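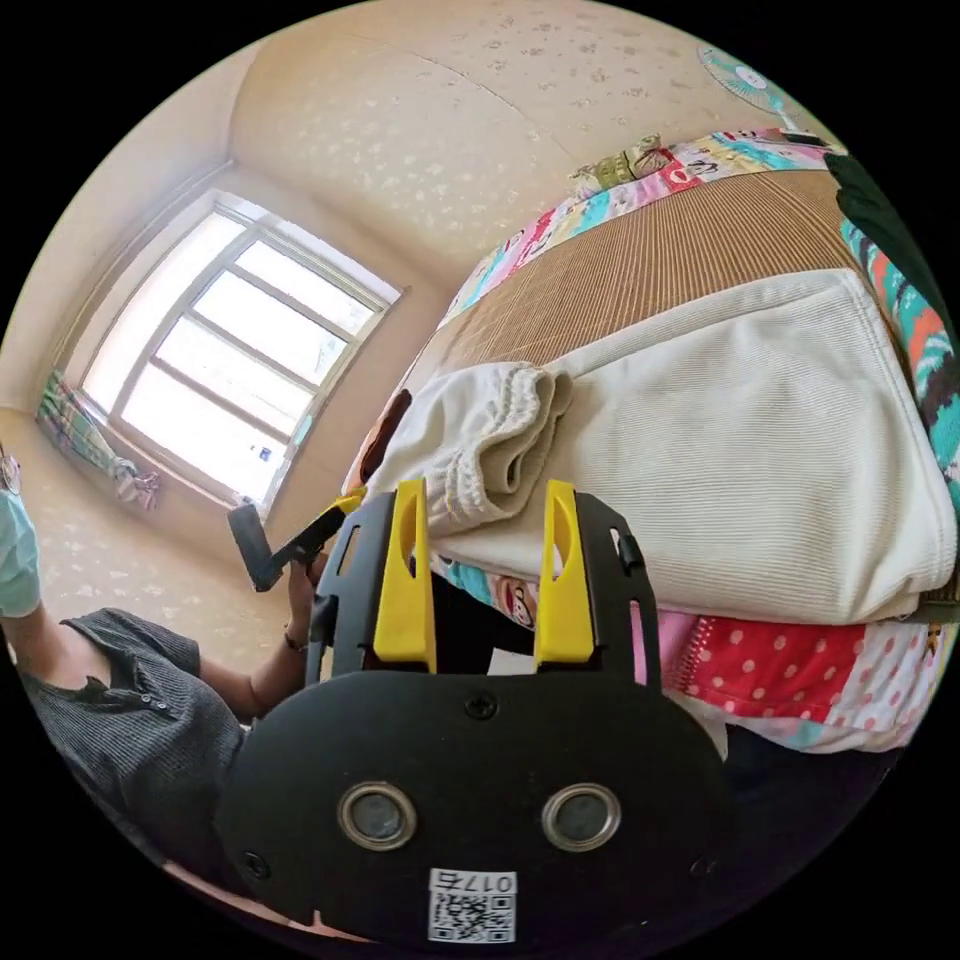
Home Courses Syllabus Handouts Readings Contact
Search this site Go

Household Textiles and Their Care
Handout 4: Fibers, Yarns, and Knitted Fabric

Purpose of this handout

This handout supports the fourth unit of the course. Students should read it before the laboratory session and bring it with them. The terms set in the glossary of Handout 3 are used here without further definition.

1. Fiber and yarn

A textile fiber is a fine, flexible strand with a length many times its width. Staple fibers are short and must be spun together before they can be used. Filament fibers are long enough to be used as they are or with a light twist. Cotton and wool are staple fibers. Silk is the only natural filament in wide use. Polyester and nylon are made as filament and are often cut to staple length so that they can be blended with cotton.

Twist holds a spun yarn together. A yarn with low twist is soft and takes up water readily, but it sheds fiber and forms pills sooner. A yarn with high twist is stronger and smoother, and it may feel harsh against the skin. Manufacturers of underclothing and sleepwear generally choose a moderate twist.

2. Woven and knitted structures

Woven fabric is made from two sets of yarns that cross at right angles. The lengthwise set is the warp and the crosswise set is the weft. Plain woven fabric has little stretch along either set and somewhat more on the diagonal, known as the bias.

Knitted fabric is made of loops. Each loop is drawn through the one before it, and the loops change shape when the fabric is pulled. A knit can therefore stretch a good deal even when the yarn itself does not. A vertical column of loops is called a wale. A horizontal row is called a course.

Three weft knits will be examined in the laboratory.

Jersey. Smooth on the face, with small curved bars on the back. The cut edges curl.

Rib. Columns of face loops alternate with columns of back loops. Rib lies flat, stretches mainly across its width, and is used for cuffs, neckbands, and close-fitting garments.

Interlock. Two rib structures locked together. It is thicker and more stable than jersey and looks the same on both sides. 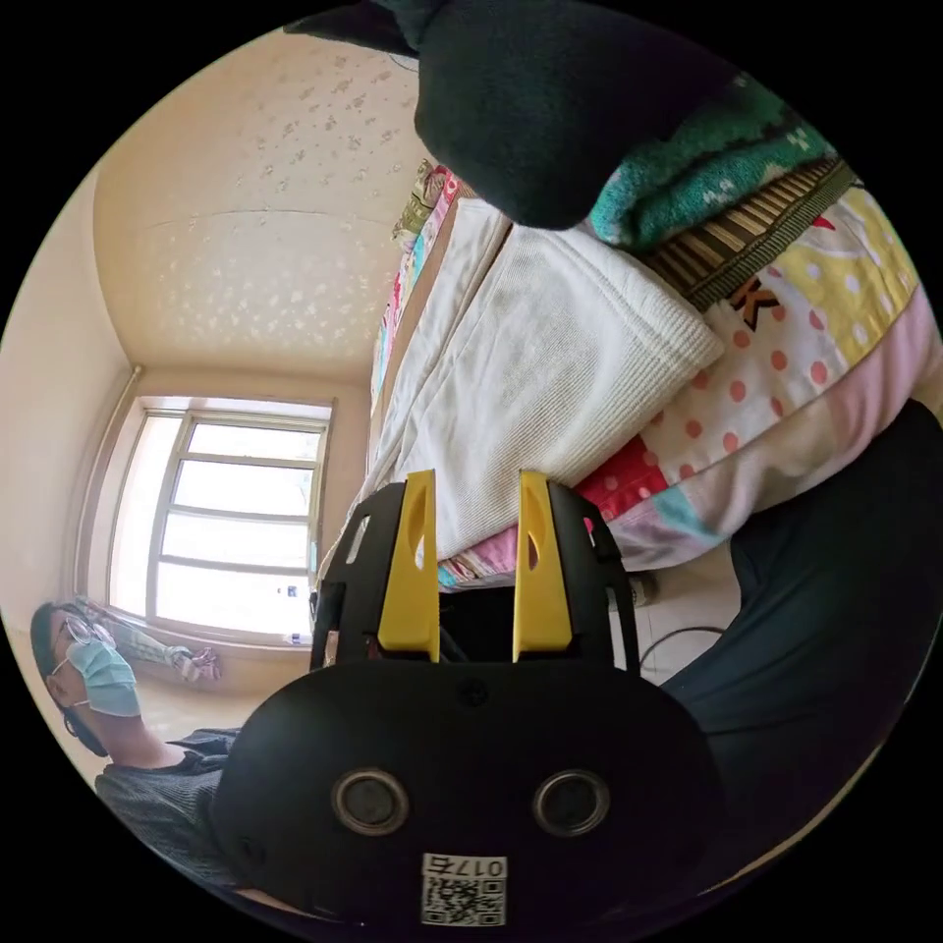 3. Change of size in laundering

Knitted goods change size in two ways. Relaxation shrinkage takes place when tension left from knitting and finishing is released in water. Most of it appears in the first few washes. Felting shrinkage is limited to wool and other animal hair and cannot be fully reversed.

Students will measure relaxation shrinkage by the Randton procedure, as follows.

Cut a square specimen and condition it overnight, lying flat.
Mark two points 200 mm apart along the wales and two points 200 mm apart along the courses.
Wash, dry flat, and condition again.
Measure both distances and report each change as a percentage of the original.

A specimen that measures 192 mm after washing has lost 8 mm, or 4 percent. Length and width are reported separately. It is common for a knit to become shorter and wider in the same wash.

4. Fabric weight

Weight is stated in grams per square meter. The heavy interlock in the Pesonen sample set is labeled 280, and the jersey in the same set is considerably lighter. Weight alone is a poor guide to warmth. A light fabric that holds still air may be warmer than a heavy one with a dense, flat surface.

5. Storage

Knits should be folded. Hanging places the full weight of the garment on the shoulders and will lengthen it over time. Elastic should be stored without tension. Articles must be completely dry before they are put away, as mildew can stain cotton permanently.

Preparation for the laboratory

Read the chapter on loop structures in the Getholm reader. Bring a ruler marked in millimeters, a fine permanent pen, and one knitted article from home with its care label attached. Hand lenses and Gerko specimen cards are supplied in the laboratory. Completed cards are to be handed in at the end of the session.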